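Workbench tips: teaching the planner to tidy up

Posted 27 November 2023

My friend Ekua Agyeman asked how I get our planning software (we call it Skuretis) to put things in a recycling bin without doing something silly. Well, it's mostly housekeeping! So these are my tips, in the order I wish I'd learned them.

1. Start with two things on the table

A bin and a cardboard box will keep you busy all morning. I used to throw everything on there at once and then spend ages working out which item had confused the perception code. Keep it boring at first – add the fun stuff once the log looks clean.

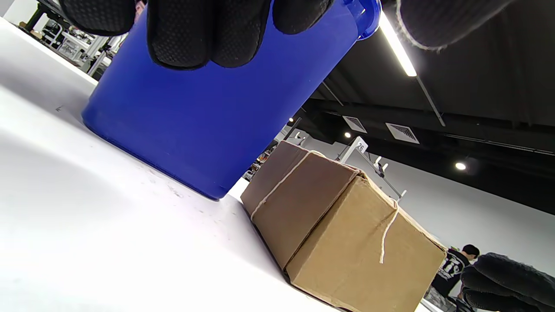
2. Name your steps like a person would

"Hold box over bin" is a great step name. "State 17" is not, and I once read through 302 lines of log to find out what mine meant. Chathurika Nanayakkara talked me into plain names, and I've been grateful ever since (she reminds me often).

I also split the lining up from the letting go. Two short steps are so much easier to replay than one long one, and you can set the height check on its own.

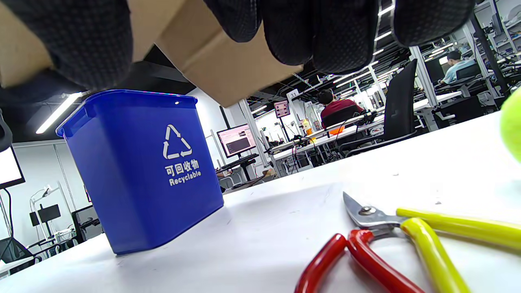 The height check is where I lost most of September, by the way. I had one clearance number for every object, and a box needs a lot more room than a ball does. Now each object carries its own number in the config file, with up to 3 retries before the planner stops and asks for help.

3. Give the lights some thought

Bright ceiling tubes can wash out a camera view completely, so I lock the exposure before I record anything. Tilt the camera up on purpose for a few frames too, and see if your box detector still holds on.

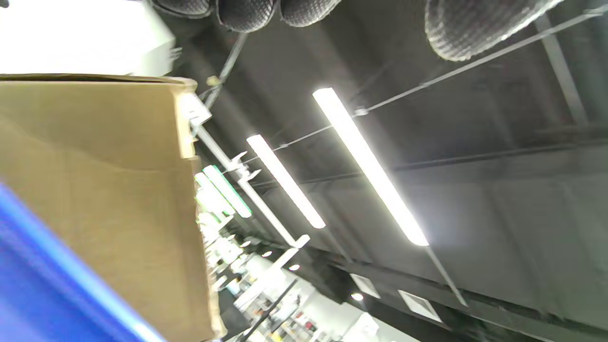 4. Save the bad runs

Make a folder, call it "oops," and put the date in every file name. Mine is a mess, but run 1347 is still the first thing I load after any change to the planner.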